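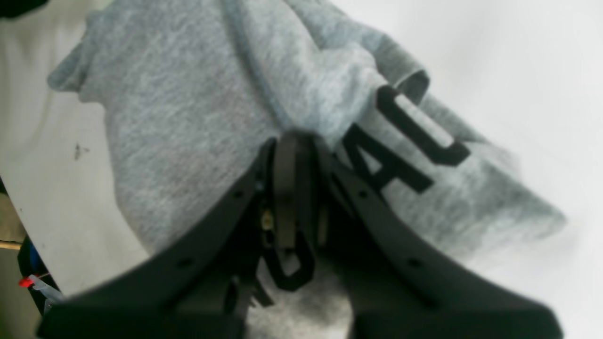
Figure 3. Gray heather sweatshirt on a white surface.

4.2 Repair and disposal

Of the 693 households surveyed in Grodivier, 528 had thrown out at least one sweatshirt in the past year. Worn cuffs were the most common reason, followed by stains.

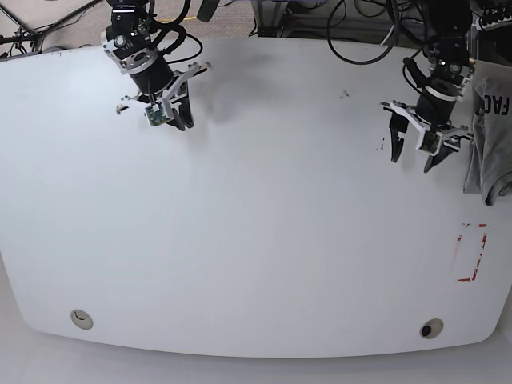
Mebrat Yilma objected that stains are often given as a reason when the owner is simply tired of the garment. We kept the two answers separate in the second round.

Mending was less common. In the second round, 166 households had repaired a cuff or seam, mostly by hand. 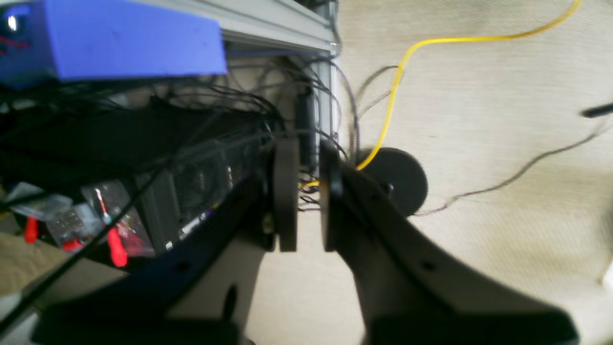 Households with a sewing machine did not mend more often than the others.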